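[textual-eds] Re: Copy-text for the Nwosu stories, and the Trustanach typescript
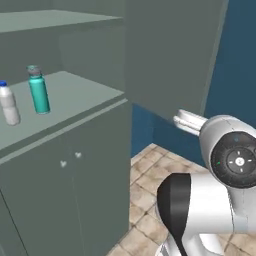

Image: computer rendering. Reuse permitted with credit to the list.

From: Funmilayo Iyamu
Date: 2019-11-19

On the choice of copy-text for "The Ferry Clerk", the earlier message in this thread said:

> I don't see why the magazine text shouldn't serve as base. It is
> the only version Nwosu is known to have seen in proof, and it has
> the ending everybody remembers. The Trustanach typescript is
> earlier, it breaks off before the crossing, and the pencil
> corrections could be anyone's. If we print from the typescript we
> have to graft the last section on from print anyway, and then the
> reader has a text that never existed in any form. My vote is to
> use the magazine and put the typescript readings at the foot of
> the page.
>
> Separately, has anyone settled whether the Vesatska notebook
> counts as a draft of this story or of the other one?

Taking the second point first. The Vesatska notebook contains both. Leaves 1 to 11 are a continuous draft of the opening of "The Ferry Clerk", in blue-black ink. From leaf 12 the ink changes, the clerk has become a schoolteacher, and what follows is recognizably "A Room in Endville". There is no title at either place. The finding aid catalogues the whole under the second title, item 2855, and I have asked for the entry to be amended. Until it is, please cite by leaf as well as item number, or we will get cross-references to the wrong story.

On copy-text I disagree, for the following reasons.

The proofs do not survive. What we have is a letter to the magazine in which Nwosu acknowledges receiving them and says they were returned "the same afternoon". That establishes that the proofs were seen. It does not establish how closely they were read, and the printed text has at least one error no author would pass on a careful reading: the clerk's brother is Daniel on the first page and David on the fourth. The typescript has Daniel throughout.

The magazine also imposed its own style. Collating the part of the story for which we have both witnesses, I find 766 variants, of which the great majority are punctuation. The typescript uses dashes for speech and almost no commas before "and". The magazine uses double quotation marks and supplies the commas. It also breaks the long paragraph in the ticket office into five. Every other story of hers set by that magazine shows the same treatment, including two for which the setting copy survives with the editor's marks on it, so I think we can assign these changes to the office with some confidence.

The pencil corrections are a fair objection. I count two hands. One is Nwosu's; the looped d and the open-topped a match the letters. The other is heavier, confined to the margins, and makes queries only ("which door?", "repeat?"). It never alters the text. I would record the queries in the textual notes and leave them out of the apparatus proper.

As to the composite text, any edition of this story will be composite unless we print the magazine version untouched, misprinted brother included. My proposal is as follows:

Base text to the end of the ticket office section: typescript, as corrected in Nwosu's hand.
Base text from "The water had gone brown" to the end: magazine.
Speech in the final section: left in quotation marks, with a note. I would not convert it to dashes by analogy.
Paragraphing: follows the base text in each part.
Join marked in the notes by page and line, with no mark in the reading text.

The typescript bears a word count in the top right corner of its first leaf, 3513, which is close to the length of the printed story and well over the length of the leaves we hold. I take this to mean that the typescript was once complete and that the closing leaves have been separated from it. Whether the lost ending agreed with the printed one cannot be determined from a word count.

One request. The microfilm of the Trustanach papers was made before the typescript was rebound, and the pencil is illegible on several frames. Would anyone with a reading-room visit planned before the end of December check leaf 9, line 14, against the original? I read "ledger"; the magazine has "lodger". Both make sense in context. A note of whether the second letter has been typed over would be enough.

The collation tables are in the shared folder, in the old column order. Please don't sort them, as the line references are not yet fixed.

F. Iyamu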